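Vanity countertop

A vanity countertop (also vanity top) is the flat slab on top of a bathroom cabinet, holding the sink and whatever gets left around it. Usually stone, sometimes tile, wood or cast resin.

Materials
Marble is the classic pick. White is most common, black with white veins a close second. Stains easily — acids such as lemon or vinegar etch the polish, and black shows soap film and lime faster than pale stone does. Sealing is done once or twice a year. Granite is harder, needs less care.

Sinks
Three main types: undermount, drop-in and vessel. Vessel sinks sit on or partly in the top, and can be round, oval or rectangular. The drain is normally at or near the center. Standard depth for the Flarnbridge pattern is 6 inches, though older ones vary.

Use and storage
Small things collect at the back edge, bottles and spray cans mostly. Otakar Trnka, in his guide for the Tuvier housing office, advised keeping the front edge clear and putting spare supplies in a box or basket to one side. The guide runs to 112 pages, 30 of them on bathrooms. A Febuary reprint dropped the section on tile.
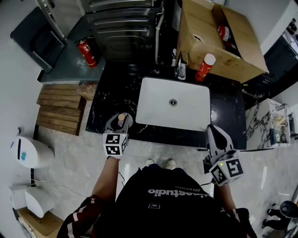 Black marble top with white veining, rectangular white sink and chrome drain. Bottles, a spray can and an open cardboard box toward the back.

Cleaning
Soft cloth, mild soap, rinse, dry. No scouring powder. Bottles should be lifted and wiped underneath, as rings form were they stand.

See also
Bathroom cabinet
Backsplash
Washstand

Last edited 10/09/2020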